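Film 11: Reading a Genre Film
Handout 2, Light and Period Setting

For this unit we watch Grevmont, a period mystery about a stage hypnotist and the bank clerk who follows him. Running time is 104 min. Read the review packet before the screening.

1. Setting

Look at how the film tells you the year. There are no title cards. The date has to be worked out from the trams, the newspapers and the clothes. Write down the first moment when you were sure of the decade.

2. Light

Most interiors are lit from one side. In the Hotel Dresau sequence the window is the only source, and faces turn dark when the actors step away from it. Compare this with the theater scenes, where light comes from below. Note what happens to cloth under each kind of light, especially the folds of the stage curtain.
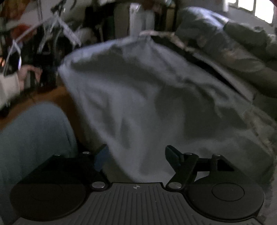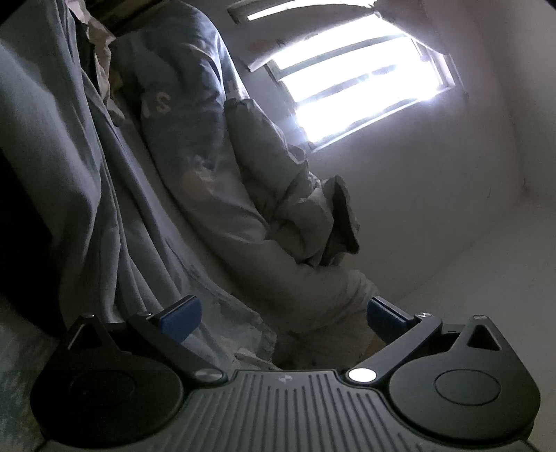
3. Score

The music repeats one short figure for strings. It drops out twice. Mark both places and say what sound replaces it.

4. The ending

The final reveal replays earlier shots in a new order. Decide whether the film plays fair. Were the clues on screen the first time, or were they added?

Terms to know: key light, fill, diegetic sound, unreliable narration, flashback.

Written work

Write 900 words on one scene. Do not retell the plot. Quote at least one review from the packet, and give the time of any shot you discuss. Papers are due in the Hakum Building office by June 16.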